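Thursday, bathroom chores, second go

Back in the little bathroom with Kerttu Juntunen after lunch. Kettle on, notebook out, and I'm trying to be fair about this because I was quite rude on the first page of August!

The question is still the one Peeters keeps asking us: would you leave it alone in your own house with the cleaning? My answer for the loo is no, but a less grumpy no than before. The brush is a mean sort of test (thin handle, a holder that will skid about on tiles if you so much as look at it) and the arm has to reach down past the bowl without the legs getting in the way. 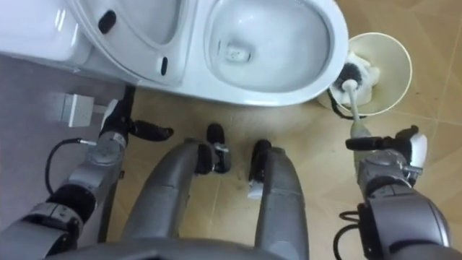

Kerttu's idea was to score the grasp and the scrubbing separately, and I'm all for it. We've been lumping them together as one chore and then arguing over what failed. Limit is 165 seconds for the lot, with 30 of those for getting hold of the handle. I can do the whole thing in 36 myself, radio on, so let's not get carried away.

Things I still want to look at: how hard it presses under the rim, what it does with drips on the way back to the holder, and whether the left hand should be doing anything at all. Kerttu says brace it on something. I say keep it well clear of the porcelain!

Cultero want a yes or no for their brochure. They can have a "not yet" and a long email.

Next: same again with the lid down at the start. Ask Astness about softer fingertips.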